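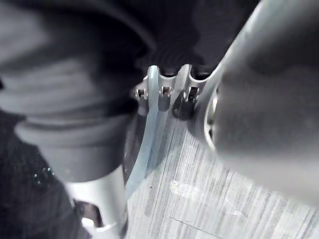 ## 7. Perception up close

Last chapter — planning. Now the bit just before contact. Fingers fill most of the wrist view, blurred, and the planner still wants a pose for the bracket between them. Three slots, bright metal edges. Good features, if the mask is right.

We use Bisine throughout (Mensah users, see appendix 5). You will need:

- a finger mask
- an edge detector
- chapter 5's transforms, tested

Start with the mask. Dont skip it.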